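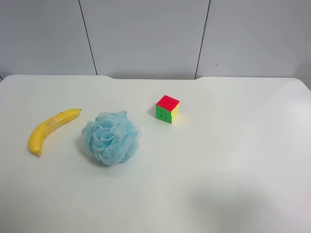
Fig. 4. Table set out for the sorting activity: banana, bath pouf, puzzle cube.

4. Setting out the table

Flondham activity guide, set-up for sessions at the table. Read section 3 first if you haven't done the name cards.

4.1 Wipe the table. Plain damp cloth, no spray. Let it dry, the pouf picks up anything wet.

4.2 Banana on the left. Yellow, not green, a few specks fine. Stem to the back.

4.3 Pouf next to it, to the right. Fluff it out first. Pull the loops open with your fingers, dont tug the cord if yours has one.

4.4 Cube last, further right and a bit further back than the pouf. Any 3x3 will do. Solved or mixed, up to you, but keep it the same for the whole group.

4.5 Leave gaps. People need to get a hand round each thing without knocking the next one.

4.6 Clear away cups, pens, phones, the box lid.

Note: a pale or white table is best, the colours show up better. Dark table, put a plain sheet down. No patterns.

Note: group of 12 or more, set up a second table the same way. Don't pass things down a long row, takes forever.

CAUTION: Ask about banana and latex allergies before anyone sits down. If in doubt swap for the Pimine lemon (bag B) and change the card to match.

CAUTION: Banana is for handling only. Not to be eaten afterwards. Bin it at the end of the day, do not put it back in the Nellix crate with the rest. See Monday checklist.

4.7 Running it

1. Everyone looks, no touching. 20 seconds.
2. Cover with the cloth.
3. Ask what was on the left, what was in the middle, what was furthest back.
4. Cloth off, check together.
5. Now pass them round. Soft, smooth, hard edges, whatever words they come up with. Write them on the board.

Round two, swap the banana and the cube and start agian from step 1.

4.8 Packing up

Pouf in its own bag, dry. Cube in the tin. Replacement poufs from the Gilmartin cupboard, top shelf, tell Saturnino Soler if you take the last one.

Go to section 5 for the seven-item version.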